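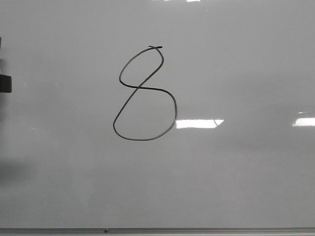

Visit to the Jostham wastewater treatment works

The Jostham works opened its gates to the public on 24 March 2024, the first time it has done so since the new aeration tanks went into service last November. I went on the late morning tour. Visitors had to sign in at the gatehouse, put on a hard hat and a vest, and stay with their group. Closed-toe shoes were required, and a couple of people in sandals were turned back to their cars to change.

The plant treats sewage from Jostham and the villages along the valley, plus pre-treated waste from a dairy and a small dye works. It discharges to the river below the old weir. Its permit was tightened two years ago, mainly on ammonia and total phosphorus, and most of what we were shown was built to meet the new limits.

The operator is Clunemari, which holds a long contract to design, build and run the upgrade. The district still owns the land and the tanks. Bosman supplied the blowers and the control system. Our guide was one of the shift operators, and she was clear about who pays for what: the district pays a monthly fee, and part of it is held back if the effluent goes over the limits.

Inlet works

We started at the screens. Raw sewage comes in through two large pipes and passes through bar screens that take out rags, wipes and whatever else has been flushed. The rakes run on a timer and also start when the water level in front of the screens rises. Screenings are washed, squeezed and dropped into a covered skip. The smell was strongest here, though less than I expected. The channels are now covered and the air is pulled off to a bed of wood chips behind the building.

After the screens comes grit removal. Wipes remain the biggest nuisance on the site. They get past the screens in strings and wrap around pump impellers, and clearing a pump means isolating it, lifting it and cutting the material away by hand.

Primary tanks and the new aeration lanes

The primary settling tanks are the oldest part of the works. The concrete has been patched and the scrapers replaced, but the tanks are the original ones. Sludge is drawn off the bottom and pumped to the thickener.

From there the flow goes to 3 aeration lanes. These replaced a set of trickling filters, one of which has been left in place, dry, until there is money to demolish it. Each lane has an unaerated zone at the front and fine bubble diffusers along the rest. Air supply is set by ammonia probes near the outlet, so the blowers slow down at night when the load drops. The guide said this had been the hardest thing to get right. Over the first winter the probes kept fouling and the blowers ran harder than they needed to. They are now wiped by hand every week as well as by the automatic cleaner.

The blower house was loud even with ear plugs. Only two of the machines run at a time, with another on standby.

Phosphorus is taken out by dosing ferric chloride ahead of the final tanks. The chemical store has its own bund and a safety shower, and we looked at it from the path. Deliveries come by road tanker and have to be booked around school hours, as the access lane passes the primary school.

Laboratory and control room

The on-site lab is one room with a bench on each side. Staff run daily tests for suspended solids, ammonia and phosphorus. The official compliance samples go to an outside lab, Jamura, and results come back within the week. We were shown a settling test, in which mixed liquor is left in a cylinder for half an hour and the depth of sludge is read off the side. The guide said a good operator can tell a lot from how it looks before the half hour is up.

The control room next door has the screens for the whole site. Alarms go to a phone at night, when the works is unstaffed. Someone in our group asked what happens in a power cut. There is a diesel generator large enough for the inlet pumps and one blower, and it is run under load once a month.
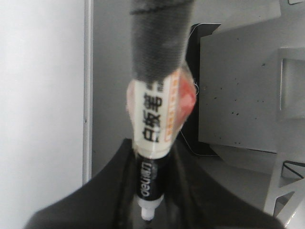

Sludge and gas

Sludge is thickened and fed to a single digester, where it stays for a little under three weeks. The gas is burned in an engine that covers part of the site's electricity. Digested sludge is dewatered by centrifuge and taken to farms in the autumn. In a wet year the fields cannot take it, and the storage pad fills up. The pad is due to be extended by 200 square yards.

Final effluent and storm tanks

The last stop was the outfall chamber, where a jar of effluent was passed around next to a jar of the inlet sewage. The storm tanks are beyond it. They fill when flow goes over what the works can treat and are pumped back when it eases. Residents downstream asked most of their questions at this point, chiefly about overflows. The guide gave the number of spills last year and said the figures are posted at the gate. She did not offer a date for more storage, which is up to the district and is not part of the Clunemari contract.

The tour took just under two hours. Parking is on the grass by the gatehouse and was soft in places. Much of the route is open steel walkway with stairs, and there is no step-free way around the aeration lanes. The next open day is planned for November, and places have to be booked through the district office.

Comments

valleywalker
We did the early tour and they skipped the blower house. Was it worth seeing?

dry_weir
The spill figures at the gate are hard to read, the sheet is behind scratched plastic. They should put them online.

M. in Jostham
I live on the access lane. The smell is a lot better since the covers went on. The tankers are another matter.

pumpman
Wipes, same story at every works I ever worked at. We used to lift one pump twice a week for it.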